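Repair and Disassembly of Old Desktop Computers
Project report, Drandthorpe, 5/28/22

## 1. Why we chose this topic

Our school has a storage room with old desktop computers that came from the offices. Most of them do not start, and the others are too slow for daily work. In our course we had to choose a practical project, and our group decided to learn how to take such computers apart in the correct order, and how to sort the parts so that another person can use them later. The project got the name Disska, which was first only a joke name for the folder, but it stayed.

We are a group of 4 students. Before April, none of us had opened a computer tower more than one time.

## 2. Preparation

We worked in the small workshop in the Brosmont building. The first two meetings we used only for reading. We collected service manuals where we could find them, and we wrote our own list of steps, because the manuals are written for one model each and we had several models.

Our list of steps in the first version:

1. Disconnect the power cable and press the power button, to remove the rest of the charge.
2. Lay the tower on its side and take off the side panel.
3. Make a sketch of the cables.
4. Disconnect the data and power cables from the drives.
5. Remove the drives.
6. Remove the memory and the expansion cards.
7. Remove the cooler, then the processor.
8. Remove the power supply.
9. Remove the motherboard.

Later we changed step 3. A sketch takes too much time and it is hard to read after some days, so we put small paper labels on the cables instead.

## 3. The work

In total we opened 14 towers. The first one took us 90 minutes, and we lost a screw inside the case. With the last ones we were much faster, also because we knew already which screwdriver we need.

The hard disks were the most important part for us. There can be old office files on them, so every disk must be kept apart from the other parts and written in the list before anything else happens with it. In some models the drive cage has a plastic latch, and it opens without tools. In other models there are screws on both sides, and one has to remove the front cover first. We did not expect such a big difference between computers which look almost the same from outside.
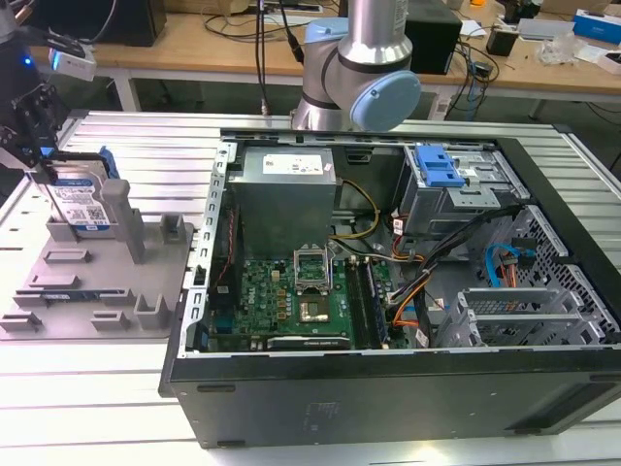 The processor needed more patience. The socket has a metal bracket which holds the processor down, and under it the contacts are very thin and easy to damage. We made the rule that only one person works at the socket, and the others keep their hands away. When the processor was out, we did not touch the contact area again – also not for cleaning. In spite of this we bent some contacts on one board, and this board went to the box for scrap.

The cables were a smaller problem, but they cost a lot of time. The wires from the power supply go in one thick bundle through the case and cover many things. We learned to move the bundle to the side first and fix it with a piece of tape. Two of us tried to pull a SATA cable by the wire and not by the plug. One should not do this.

## 4. Sorting and storage

For the parts list we used a spreadsheet which we call Rai. Every part gets a line with its type, the label text, the tower it came from, and the condition as far as we can judge it. Memory modules and expansion cards are in antistatic bags. The power supplies stand on the lowest shelf, because they are heavy. We did not open any power supply, this was forbidden by the safety rules of the workshop.

## 5. What was difficult

The condition of a part is hard to know without a test computer. We wrote "not tested" in many lines, and we are not happy with this. Also our labels for the cables were too small and fell off – next time we would use longer ones and fold them around the cable.

## 6. Next steps

The next group should build one test computer from the sorted parts and check the memory modules first. The key for the disk cabinet is at the workshop desk, and the current version of the step list is in the Disska folder.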